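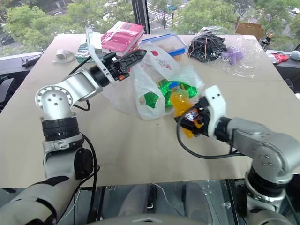

Getting a robot to put groceries in a bag is mostly a matter of patience, according to one trainer at Hutolside, who spent the spring doing it by remote control and still thinks plastic bags are the hardest thing on the table. "A bottle stays a bottle," the trainer said. "A bag is a different shape every time you look at it."

Patience has paid off, at least in volume. The Hutolside lab said Thursday that its bagging collection has reached 1,424 recorded runs, all made by people steering a pair of robot arms through ordinary packing jobs. The recordings will be used to teach a learning system called Minhas, which is meant to pick up the skill from examples instead of following a fixed set of motions written out by a programmer.

It's a great milestone for a small crew. When the project began in January, the lab had one working station and a plan to stop at a few hundred runs. A second station opened in March, and the pace picked up right away.

Each run starts the same way. A handful of everyday things goes on the table with a shopping bag, and the operator gets a short instruction, such as "put the drink in the bag." The operator then guides both arms until the job is done or the time is up. Camera views, joint positions and gripper movements are all saved together, so the system can later match what the robot saw with what the person chose to do.

The mix of things is where the fun comes in. Drinks, wrapped snacks, books, food containers and plush toys all take turns, and the clutter around them changes too. Clear packaging is a favorite with the crew, as it catches the light from the windows and looks different in the morning than it does at 4 p.m. Early batches were recorded with the blinds down. The team dropped that rule once it saw how badly the first version of Minhas coped with a sunny afternoon.

Operators are also asked to keep their mistakes. If a bottle tips over or the mouth of the bag folds shut, they carry on and fix it, and the recovery stays in the file. The lab has tagged 245 runs of this kind so far and wants plenty more. In an early trial, a version of Minhas trained only on clean runs would freeze when a bag slipped. The version trained with recoveries went back for another try, which got a cheer from the people at the next desk.

Not every run makes the cut. Software named Sandus checks each recording for missing video and for sensor readings that have drifted out of step. After that, a person watches it at double speed and confirms that the written instruction matches what the arms did. Runs where the operator picked up the wrong item used to be thrown out. Now they are relabeled when that makes sense, a change that saved a good share of the April recordings.

Two arms make the work slower but a lot more interesting. One can hold a bag open while the other brings something over, and operators have come up with several ways of sharing the job. Some pinch the near edge of the bag and lift. Others lay it flat and slide things in from the side. The lab has decided against picking a house style, and the instruction sheet says only to do what feels natural.

Next up is a set called Indis, which will cover unpacking: taking things out of a full bag and setting them down without knocking over whatever is already there. Practice sessions have begun at the second station, and operators report that reaching into a bag is every bit as tricky as they had hoped. Recording is due to start next month, with paper bags joining the plastic ones.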